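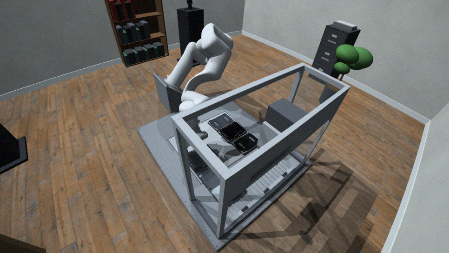 Section 4. Working rules for the shared deck

4.1 What this section covers

These rules apply whenever the arm and the pipetting gantry work over the same deck, on the bench or in the simulated cell. They were written for the Flestia set-up and apply to the Asis set-up without changes. Leonora Layug maintains them. If you think a rule is wrong, write to her with the run log attached, and keep following it until the text changes.

You will find few promises in this section. Most cell manuals say that a layout is "safe by design" once the model runs clean. We have read a lot of those manuals and have yet to see one say what "clean" was measured against. A run in the model tells you that the model did not complain. Treat it as permission to go on to the next step and nothing more.

4.2 Before you load a layout

1. Open the layout file and check the revision against the one printed on the deck sheet. A matching file name does not count as a match.

2. Confirm that the gantry is in the collision model as posts, top bars, rail and head. Older Engelbrecht exports carry it as a single box. With a box, the planner either refuses every reach into the deck or, if someone has switched the box off to get work done, allows all of them.

3. Confirm that the pedestal and its mounting plate are in the model too, including the connectors and whatever cable you plan to run from them. Cables are the part people leave out.

4. Look up the labware heights in the library and compare them with a caliper reading from the real part. Do this for each tray type. Catalog heights are given without lids, and sometimes without feet.

5. Write down who checked steps 1 to 4. The person who drew the layout may not be the person who signs.

Note: The Rarnance checker will mark a layout as "compliant" if all required fields are filled in. It does not read what is in them. A tray height of zero passes.

4.3 Setting the approach

1. Send the pipetting head to its parked height and lock it there in software. Read the height back from the axis. Do not rely on the command having been accepted.

2. Bring the arm in from the open side of the deck, with the elbow high. Never plan a path that takes the forearm between two gantry posts, even when the planner offers one and it is shorter. It will be shorter.

3. Open the fingers before the gripper comes down to tray level. Opening them between two trays sweeps sideways into whatever is next door.

4. Stop at the hover point, 40 mm above the tallest item on the deck. That means the tallest item on the whole deck, including anything you have no plan to pick up.

5. Turn the view and look at the fingertips from at least two sides. The default view hides the far finger in most poses.
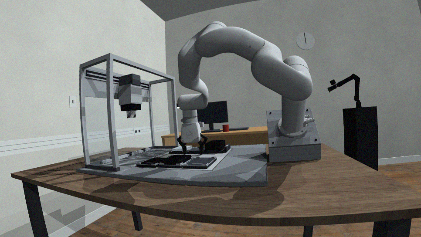 6. At the hover point, compare the finger opening with the tray width in the library. If the clearance on either side is less than 4 mm, go back and widen it or choose another grip. Do not count on the trays sitting exactly where the file says they are.

7. Step down at the slow setting. Keep a hand on the stop control for the whole descent, in the model as well. It feels silly in the model, and people who skip it there skip it on the bench.

8. Close, lift straight up to hover height, and only then move sideways.

CAUTION: The arm and the pipetting head must never move at the same time over the deck. The scheduler has an option called "cooperative motion" which claims to allow this. Leave it off. We have asked for the test records behind it and received a brochure.

4.4 Spacing on the deck

Trays may be set side by side if the gripper takes them by the ends. If it takes them by the long sides, leave a free slot between neighbors. Overlapping tray edges are an error in the layout, whatever the checker reports. Correct the positions in the file and reload, and do not nudge the part in the viewer, as a nudged part goes back to its old place at the next load.

Raised boxes go to the rear of the mat or outside the reach path. If a box has to stand beside a pick position, enter its full height and add it to the hover calculation in 4.3, step 4.

Shadows in the rendered view are no guide to height. They depend on where somebody put the light. Use the numbers.

4.5 How many runs are enough

The usual answer is a large round number. The Flestia layout was approved after 3000 simulated picks, and that figure is still quoted as if it settled something. All of them used the same tray positions to the last decimal, so in practice it was one pick repeated. When the positions were varied within ordinary placement error, the first contact with a neighboring tray came at run 769.

For this reason:

1. Vary tray position and rotation on every run. Use the placement error measured on your own bench.

2. Record near contacts as well as contacts.

3. Keep failed runs in the log. A log with no failures in it will be sent back.

4. Repeat the full set after any change to the gripper, the fingers, the labware or the planner version. "Minor update" is the supplier's wording and has no meaning in this manual.

4.6 Moving from the model to the bench

The first bench run is done with empty trays, at slow speed, with two people present. One watches the gripper and the other watches the gantry. Neither of them watches the monitor, where everything will look fine.

If the arm stops short of its hover point by any amount you can see, end the run and go back to 4.2, step 4. Do not enter an offset to make it fit. Offsets entered in a hurry in July were still in the Asis file when the next operator took it over, and there was no note against any of them.

Sign the deck sheet after the run. Leave it with the cell.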